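Buenas prácticas para trabajar con una mano robótica de varios dedos sobre mesa

Guía interna de Grerna, revisión de mayo. Sustituye a la hoja que estaba pegada junto al armario de herramientas.

Se aplica a cualquier sesión en la que la mano vaya montada en el brazo y trabaje sobre una superficie de mesa, con o sin objeto. No cubre los ensayos con base móvil, que tienen su propia ficha.

Antes de dar tensión

1. Retire de la mesa todo lo que no forme parte de la tarea. Los tornillos, las bridas y los restos de cinta van a la bandeja, no al borde.

2. Revise los cables. Un conector apoyado en la superficie, junto al objeto que se va a agarrar, puede acabar entre dos dedos. Si el cable tiene que quedarse, fíjelo con cinta en los dos extremos y anótelo en el registro.

3. Compruebe las puntas de goma una por una. Busque cortes, holgura en la unión con el segmento metálico y tornillos que asomen en la bisagra.

4. Coloque el objeto con la mano abierta y el brazo parado. Un cubo de Rubik sirve bien para las primeras pruebas: tiene caras planas, aristas conocidas y se ve enseguida si ha girado.
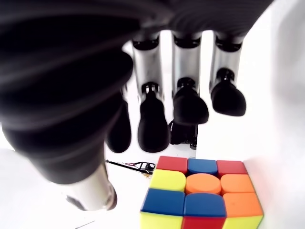
Cremilda Toledo pide añadir que el cable no se aparte nunca con el brazo habilitado, aunque solo haga falta moverlo un par de centímetros. Primero se deshabilita, luego se toca. Queda incorporado como norma.

Límites de velocidad y de fuerza

5. Cargue el perfil de mesa en el controlador Vosta. El perfil limita la velocidad del brazo a 300 mm/s en desplazamiento libre. Para la aproximación final se baja a mano desde la consola.

6. No cambie el límite de fuerza de los dedos durante una serie. Si hay que cambiarlo, cierre la serie y abra otra con número nuevo.

7. Haga la primera bajada sin objeto. La mano se detiene por encima de la superficie y se comprueba la altura de las puntas antes de seguir. Los dedos no bajan todos lo mismo: la referencia es siempre el que queda más abajo en la postura elegida, y hay que volver a medir si se cambia de postura.

8. Mantenga libre una franja de 900 mm alrededor de la mesa. Quien esté sentado en un puesto cercano debe saber que el brazo está habilitado — se avisa en voz alta, no por el chat.

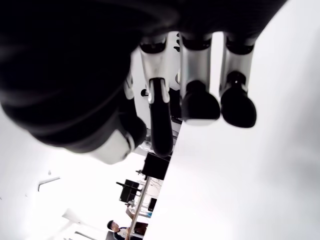

Trabajo cerca del borde de la mesa

9. El borde es la zona donde más errores se registran. El brazo puede pasar por fuera sin que salte ningún aviso, porque el perfil de mesa limita la altura pero no siempre el contorno. Defina el contorno como zona prohibida antes de la primera serie.

10. Mire también lo que hay en el suelo. Las bolsas, los equipos desmontados y las cajas se llevan a la pared del fondo antes de habilitar el brazo. Una correa suelta engancha un pie con facilidad.

11. Si la mano tiene que asomar por fuera de la superficie, una persona se queda en la parada de emergencia durante toda la maniobra. No se turna a mitad.
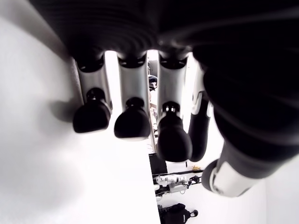
Según Ngan-ling Hsueh, la zona prohibida debería volver a comprobarse cada vez que se mueve la mesa, por poco que sea, y no solo al principio del día. La propuesta está en prueba. Mientras tanto, si ve que las marcas del suelo no coinciden con las patas, repita el paso 9.

Al terminar

12. Lleve el brazo a la posición de reposo, abra los dedos y deshabilite. Espere a que se apague el indicador de la consola antes de acercar las manos.

13. Anote en el registro el perfil usado, el número de la serie y cualquier contacto no previsto, también los leves. El modelo de entrada es la serie 1.292, que está completa y se puede copiar.

14. Si alguna punta de goma se ha movido de su sitio, retire la mano del servicio y avise a Vanderleia Camargo. No la vuelva a pegar por su cuenta.

Las dudas sobre el perfil de mesa, a Ademir Trindade. La próxima revisión de esta guía se cierra el 25 de noviembre; los cambios se envían antes por escrito, indicando el número del paso.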